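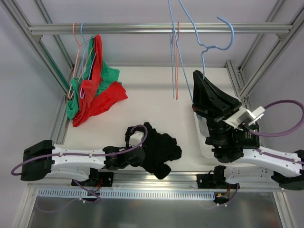 Figure 1. The cell, right arm at the hangers, left gripper on a black garment on the table.

Ground Rules for a Two-Arm Laundry Cell
Student project report, Jalbridge robotics lab
By Saoirse Corrigan, with Maeve Mulligan and Peadar Ní Chonaill

So when our advisor, Mairéad Ní Chonaill, told us our project was going to be "write the rules," I was a little let down. Everybody else in the class got to make something move! But we had two arms, a rail full of hangers, a pile of clothes and three students who each ran the thing their own way, and by the second week of September our session notes were such a mess that I kind of saw her point.

What we were after was a short set of working rules that anyone on the team could follow when recording the arms handling clothes. I'd read a fair bit about robot safety standards by then, and most of it is written for big factory machines behind fences. The ideas carry over fine (know your space, know your stop, write things down) but you still have to turn them into something a tired sophomore will do on a Sunday night.

How we worked

We logged 506 runs in all. The first 243 were done before there were any rules, just to see what we did when left alone. Then Maeve wrote up a first draft, we argued about it over a lot of bad coffee, and the other 263 runs were done with the sheet taped up next to the keyboard. I named our logging script Virk, for no reason I can defend, and it's what you'll see in the appendix.

Rule 1: Hands out before arms on

Nobody reaches past the front rail while the arms are powered. If a shirt slides somewhere dumb, you stop, you say "stopped" out loud, and the other person says it back. Peadar thought the talking part was silly until the two of us tried to fix the same sleeve from opposite sides. He's the one who put it in bold on the sheet.

We also added cables to this rule. Before every session one person follows each cable with their eyes from the arm to wherever it ends and checks that it has slack for the whole reach. I wanted a tug test too, but Mairéad said absolutely not, quit pulling on my connectors.

Rule 2: Same start, every time

This was the big fight. Maeve likes a neat pile and I like a messy one, and we'd both been recording our own kind without telling each other. The rule we settled on says clothes go in the basket crumpled, dropped from above, no arranging. You're allowed to redo the drop once if something hangs over the rim so far it could fall out.

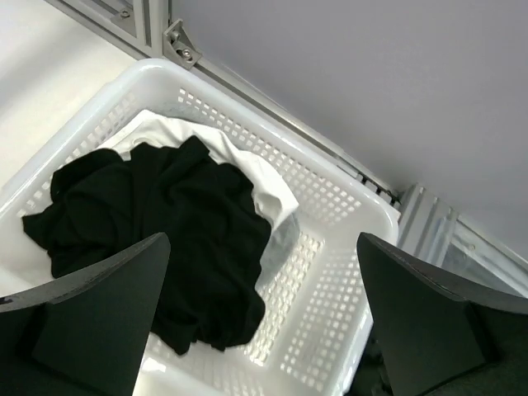

Figure 2. Basket view from the gripper camera, a black garment on top of a white one.

Color came up here as well. Dark on dark is a pain to label afterward, so we wrote in that garments sharing a basket should be easy to tell apart on camera. Black with white is great. I'd like a future team to go back and do the hard combinations on purpose, but for a first set of rules we wanted labels we could trust.

Rule 3: Check the camera before you check anything else

The wrist views are close up, so a smudge or a bumped mount can spoil a whole session. We look at every view before the first run and again after a break. It takes a minute. I skipped it one time, and that was 40 minutes of my life I'd love to have back.

Rule 4: Hangers count as obstacles

I didn't expect hangers to need their own rule, but oh boy. They swing, they cross over each other and they hook onto things. Our sheet says to leave a clear gap on each side of the hanger you're going for, and to wait for the rail to settle before closing the fingers.
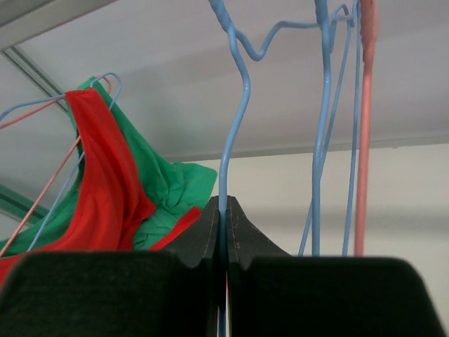 Figure 3. Light blue wire hanger in the gap between the fingers, other hangers to either side.

We also agreed on what to call things. A hanger is "held" when the wire is between both fingers and "moved" only once it has left its spot on the rail. Before that, Peadar was writing "got it" in the log for both, which drove Maeve up the wall.

What I'd change

The sheet is too long. It fits on one page only because I shrank the type, and I'd cut Rule 3 down to a single line. I'd also have someone outside the team try it cold. Maeve Ó Flaithearta from the year below has offered, so the printed sheet and the Virk logs are in the drawer under the keyboard for her, along with my notes on the hanger wording.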